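**Prewash or not?**

### gondside_kyl
Starting a quilt for my niece and my stash is out of control. Do you all wash cotton before cutting? I never have, and my last one puckered like crazy after the first wash!

### Baxter10
Always. Cold water, dry on low, press. Reds bleed, I don't care what the label says.

### tatuvura
Nah, I quit prewashing in April and I love the crinkle. Crisp fabric cuts so much better, too. Just throw in a color catcher later (I use 2).

### gondside_kyl
Hmm, not sold on crinkle for this one. I do want the orange print in the border, so maybe I'll wash that and skip the rest?
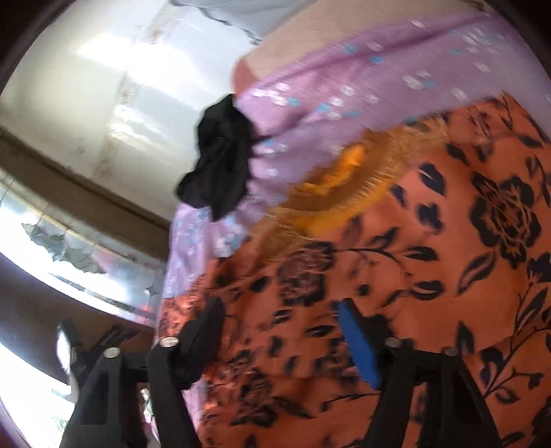
### Baxter10
Please don't mix washed and unwashed in one quilt. They shrink differently.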